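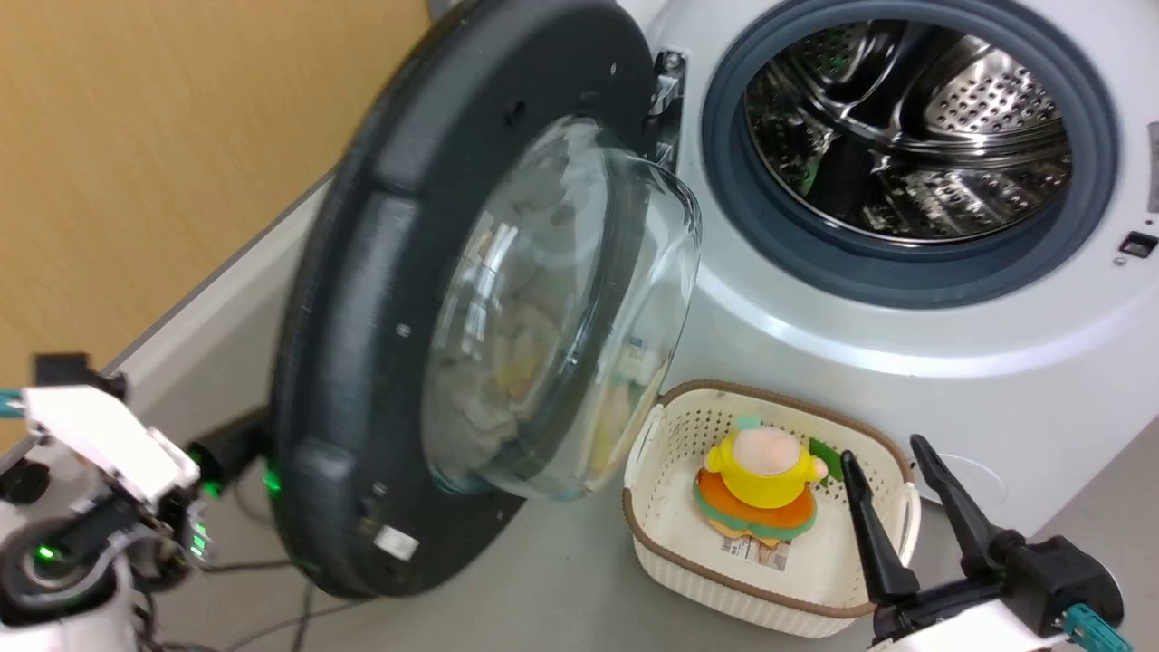

Raghda Khoury writes that she has now descaled her kettle more often than she has called her mother, and would the newsletter please say something about the water.

Happy to. The water in Tratolville is hard. It was hard when I moved here, and the September test put it at 26 grains per gallon, a number the man who read it out at the town meeting seemed a little proud of. Anything over ten is called "very hard." After that they run out of words.

It's perfectly safe to drink. It also leaves a white ring on every glass you own, turns shower heads into modern art, and makes a bar of soap behave like a bar of candle wax. My coffee maker quit last spring after a long illness. The towels stand up by themselves.

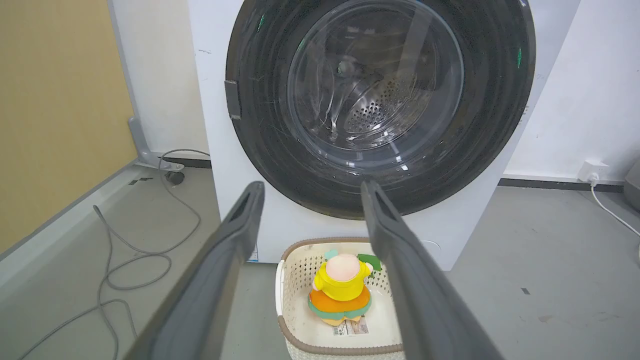
Which brings us to softeners, and to the flyers. If you live east of the creek you have probably had one from Plistent offering a whole-house unit for $2,000, installation extra, salt extra, and a free tote bag. It may be a fine unit. Before you sign, ask how much salt it goes through in a month and who is going to carry that salt down your basement stairs. Ask too whether the outside faucet can be left off the system, as your tomatoes have no interest in soft water.

The cheaper road is vinegar. Plain white, the kind sold by the gallon. Fill the kettle halfway, top it up with water, bring it to a boil, leave it for an hour and rinse it twice. (Rinse it a third time if you have company. I've had complaints.) For shower heads, tie on a sandwich bag of the stuff overnight and try to remember it's there in the morning. Don't use it on marble or any other natural stone, and never mix it with bleach.
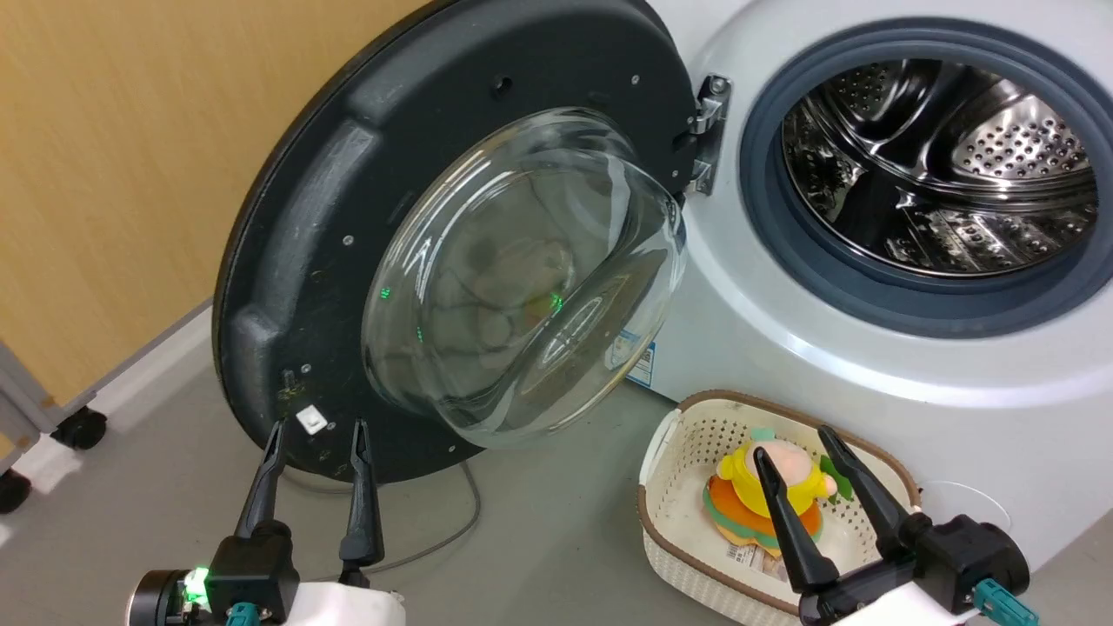
Jhonatan Alvarado wants it on record that vinegar is a waste of time and citric acid powder does the same job without making the kitchen smell like a pickle. He has a point. I tried a spoonful on the bathroom faucet and found it was chrome under there.

As for the town doing something, a softening plant was last priced 8 years ago and the quote went into a drawer – a deep one, by the sound of it. The subject is back on the list for the winter meeting, somewhere after the dog park fence. Bring a glass with a ring on it.

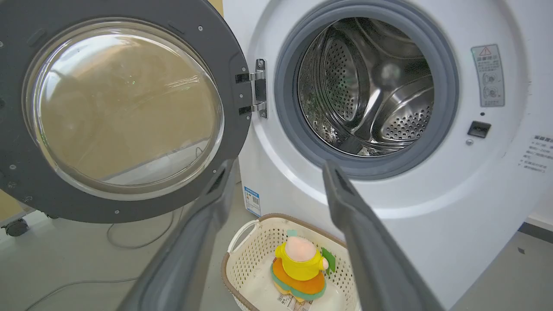
**Ingeborg Wunderlich**

Letters on hard water can go in the box by the library door. Letters on the dog park fence should go to someone else.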